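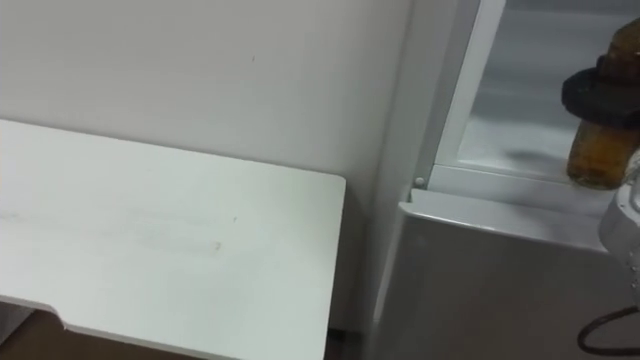
I've been meaning to write down how I keep a rye starter, mostly so I can stop sending the same email to people. Lorna Enriquez has asked me twice now and Ayman Azar got a version of it on the back of an envelope, with the flour and water switched.

I got my starter in December from Tímea Nyitrai, who used to bake at a shop in Wilen. She handed me a spoonful in a sandwich bag and told me to feed it before I went to bed. I had no rye flour in the house, so it got whole wheat for the first week. It didn't seem to mind.

What I do now

I keep 50 grams of starter. When I want to bake, I take it out the night before and add 50 grams of rye flour and 50 grams of water. The water comes from the tap. I let it sit on top of the cupboard overnight. By morning it has usually doubled and has a few cracks across the top, and it smells like apples that have been left in a bag.

If it hasn't moved, I wait until lunch. I threw out a batch last winter that was only slow, and I still think about it.

Once it's up, I take out what the recipe wants and put the rest back in a clean jar. I don't keep the discard going in a second jar anymore. I did that for a while and ended up with pancakes four mornings out of seven.

Cold storage

Between bakes it stays in the refrigerator. Tainá Furtado keeps hers at room temperature and feeds it every day, and her bread is better than mine, but she also bakes every day. I bake once a week at most. The longest I've left mine cold without feeding was 13 days. There was gray liquid on top, which I poured off, and it took 3 feedings to come back to normal.

I keep it toward the back, away from the door, with the lid resting on top and not screwed down. A screwed-down lid cost me a jar in our old apartment - the lid held and the glass didn't.

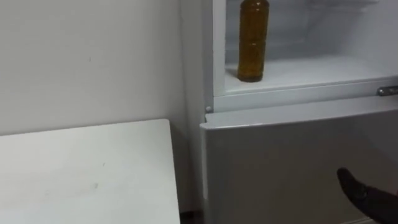
Flour

I buy from the mill at Meireles when I can. The dark rye there is coarse and takes more water than the supermarket kind, so the dough looks too wet for the first hour. Leave it alone. I used to add flour at that point and got bricks.

For a plain loaf I use 400 grams of rye, 320 of water, 150 of starter and 9 of salt. It goes straight into a greased tin, no kneading, and bakes when the top starts to show small holes. I take it out when the middle reads 92 on the thermometer (Celsius, the dial has no other scale). Then it has to sit until the next day before you cut it. I know how that sounds.

Ismael Siqueira says caraway is required. I put it in when he's coming over.

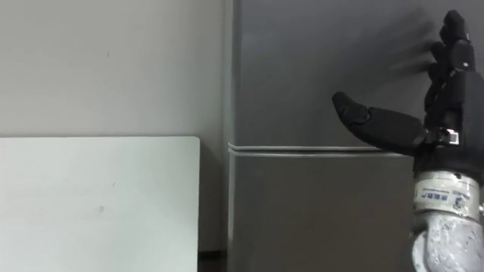 The wall by the refrigerator.

The next thing I want to try is a scald, where you pour boiling water over part of the flour the day before. Tímea does it with a third of the rye and says the loaf keeps for a week. If anyone has done this with coarse flour, tell me how much extra water you used.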